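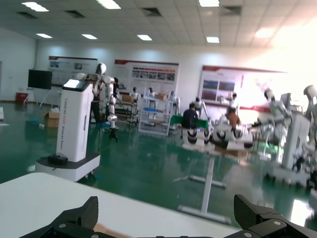

4. Setting up the hall: table, screen and posters

I've put this section in the order I do things myself. You can swap the table and the screen if you like, but leave the posters until you've got a clear run along the back wall. Have the room key and the Stukik tool roll with you before you start.

Before you unpack

1. Turn on all the ceiling lights and walk the floor. It's green and very glossy, so grit shows up nicely if you look across it toward a light. Sweep first, then dry mop.

2. Put the red bin by the wall near the screen end. Do this now! I always think I'll do it later and then spend the afternoon with tape stuck to my sleeves.

CAUTION: Don't drag boxes, even light ones. Carry them, or get someone on the other end.

The white table

3. Open the legs with the table on its side on a blanket, and push each one until the catch clicks. Then stand it up with 2 people, one at each end.

4. Wipe the top with a damp cloth and go over it again with a dry one. Skip the spray polish (it leaves smears that you'll see from across the room).

The screen and stand

5. Spread the legs of the Fustow stand as far as they go and tighten the collar by hand. Set it close to the wall, with enough room behind to get your arm in.

6. Lift the monitor on and fit the 4 screws loosely. Check it's level, then tighten them in turn — a bit here, a bit there, like a car wheel.

7. Run the power cable down the stand and along the foot of the wall. Tape it every 20 inches.

CAUTION: Never leave the monitor hanging on the top screws while you go hunting for the others. Ming-te Leung caught one on his shoulder in April and he's still telling people about it.

The back wall posters

8. Unroll the posters face down on clean paper and let them relax while you have a coffee.

9. Hang each one from its Nedisora rail with the red band at the top. Start with the middle poster and work outward, keeping the top edges in line.

10. Leave 6 inches between neighbors. I cut a strip of cardboard to that length and use it as a spacer, so much quicker than a tape measure.

NOTE: If a bottom corner curls, clip a weight to it overnight. Please don't use double-sided tape on the paint.

Packing bits

11. Keep one open box on the floor for the white packing material and fill it as you go. Flatten the rest and stack them in the side closet.

12. Go around once more for scraps before you lock up. The little ones hide behind the screen stand.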